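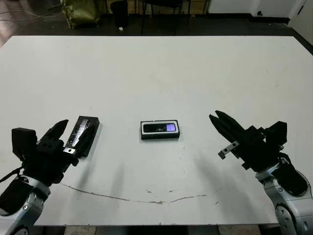
Photo: mine, 4/9/20

Finally sorting the little gadgets that came home from the Weltthorpe house in February. Big white table, scuffs and all, and I'm taking my sweet time! 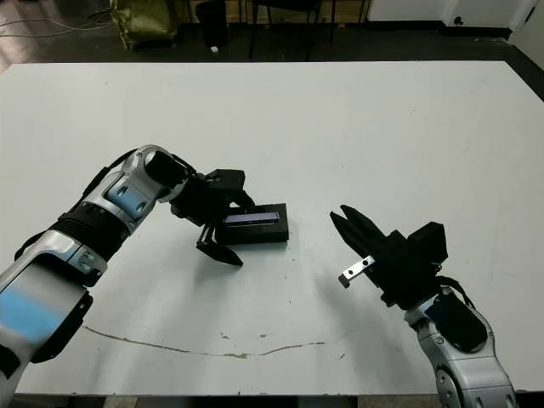
My favorites are the ones that still light up. I put in over 11 evenings hunting for chargers — worth it for that narrow purple-blue glow on top of a flat black box. The Grondano one stays dark, poor thing.
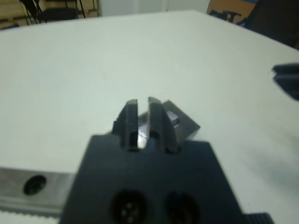 Dark gray block, corner pointing right.

More tomorrow, after I've called the repair shop in Turkthorpe.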